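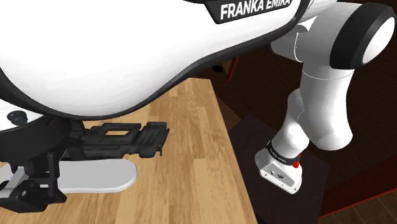 White arm above a light wooden table.

Search stories Search Go

5 May 2021

The Letter from Morsy

My aunt kept the ferry timetable on the fridge for 14 years, although the ferry to Morsy stopped running long ago. When I asked her why, she gave me a biscuit.

In April a letter came. The envelope was soft at the corners and the stamp had been put on sideways. She read it standing at the sink, then folded it into her apron and went out to pick the lemons.

"Is it from Imel?" I called through the flyscreen.

"He wants to sell the boat," she said. "He asks if I still have the key."

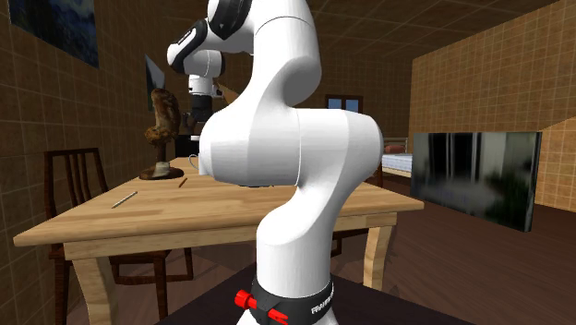 Ildikó Kozma
Fiction contributor

I did not know there was a boat. She told me while we filled the bucket. It was called Tretis, it had a grey hull, and she and Imel had bought it together for 400 dollars, when they were both too young to be sensible. They took it out eight times. On the last time they argued about which of them would steer, and he rowed them home in silence.

"And the key?"

She wiped her hands and brought down the tea tin from above the stove. Under the rubber bands and the old bus tickets lay a small brass key with a piece of blue wool tied to it.

"You could post it," I said.

"It is five hours to drive," said my aunt. She was looking at the ute, which needed petrol. "Bring your jumper. It is always cold at the jetty, and he will not have thought to make tea."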